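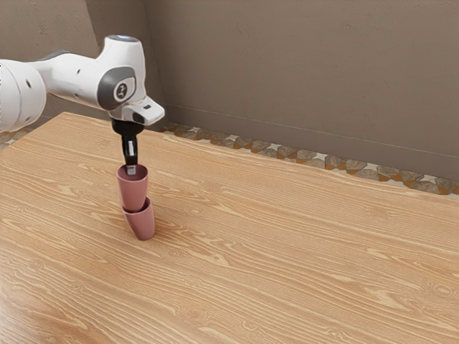
4. カップとタンブラーの洗浄

この章では、Plendex卓上食器洗い機でカップ類を洗うときの並べ方、コースの選び方、洗浄後の取り出し方を説明します。設置と給水ホースの接続がまだの場合は、先に第2章の手順を済ませてください。

4.1 入れる前の準備

1. 飲み残しを捨て、茶葉、コーヒーかす、果肉などを取り除きます。軽くすすぐ程度で十分です。
2. 重なっているカップは1個ずつに分けます。重ねたまま入れると内側に水が届きません。
3. ふた、パッキン、ストローは本体から外します。
4. カップの底にある耐熱表示を確認します。表示のないプラスチック製品は、4.4の「低温コース」で洗ってください。

注意
・木製、漆塗り、金彩のあるカップは入れないでください。
・真空断熱のタンブラーは、メーカーが食器洗い機対応と表示しているものに限ります。
・ひびの入ったカップは使用を中止してください。

4.2 かごへの並べ方

1. 扉を手前いっぱいまで開け、上かごを引き出します。
2. カップの口を下に向け、ピンの間に少し傾けて置きます。糸底に水がたまりにくくなります。
3. 取っ手のあるカップは、取っ手を右奥に向けてそろえます。
4. 隣のカップとの間に指1本分のすき間をあけます。
5. 背の高いタンブラーは下かごの奥に置きます。高さ16cmを超えるものは、上かごを外してから入れてください。
6. 下のノズルを手で回し、カップや小物に当たらないことを確かめます。
7. かごを奥まで戻します。

メモ
上かごの標準収容数は、直径8cmのカップで16個です。口の広いマグカップでは少なくなります。入りきらない分は次の回にまわしてください。

4.3 洗剤の投入

1. 扉の内側にある洗剤ケースのふたを開けます。
2. 専用洗剤を付属スプーンで1杯(5g)入れます。カップだけを洗うときは半量で足ります。
3. ふたを「カチッ」と音がするまで閉めます。

警告
台所用の中性洗剤は絶対に使用しないでください。泡があふれ、水漏れや故障の原因になります。誤って入れた場合は運転せず、洗剤をふき取ってから「すすぎのみ」を2回行ってください。

4.4 コースの選択

標準コース
陶器、磁器、耐熱ガラス向け。茶渋や口紅の汚れがある場合もこのコースを選びます。

低温コース
耐熱表示のないプラスチックのカップ向け。洗浄時の水温は55℃を超えません。乾燥は送風のみです。

すすぎのみ
あとでまとめて洗うときに使います。洗剤は入れません。

1. 電源ボタンを押します。
2. コースボタンを押し、使用するコースのランプを点灯させます。
3. 扉を閉め、スタートボタンを押します。4秒後に給水が始まります。
4. 途中でカップを追加するときは、一時停止ボタンを押し、水の音が止まってから扉を開けます。湯気に注意してください。

4.5 取り出しと収納

1. 終了ブザーが鳴ったら電源を切り、扉を少し開けて5分置きます。
2. 下かごから先に取り出します。上かごを先に引くと、糸底の水滴が下の食器に落ちます。
3. 内側に水滴が残っている場合は、乾いたふきんでふきます。
4. 同じ形のカップを重ねて収納するときは、完全に乾いてから行います。湿ったまま重ねると、においの原因になるほか、抜けなくなることがあります。

抜けなくなったときは、内側のカップに冷水を入れ、外側のカップをぬるま湯に浸してしばらく待ち、ゆっくり回しながら引き抜きます。ガラス製のカップには熱湯を使わないでください。

4.6 汚れが残るとき

茶渋が落ちない
洗剤の量を確認し、標準コースで洗い直します。長期間ついた茶渋は、酸素系漂白剤でつけ置きしてから洗ってください。

白い粉のようなものがつく
水に含まれるミネラル分です。クエン酸を使った庫内洗浄(第6章)を行ってください。

プラスチックに色が移った
トマトやカレーの汚れがついた食器と一緒に洗うと、色が移ることがあります。次回からは分けて洗ってください。

カップが倒れている
軽いカップは水流で動くことがあります。付属の押さえネットを上かごにかけ、左右のフックを留めてから運転してください。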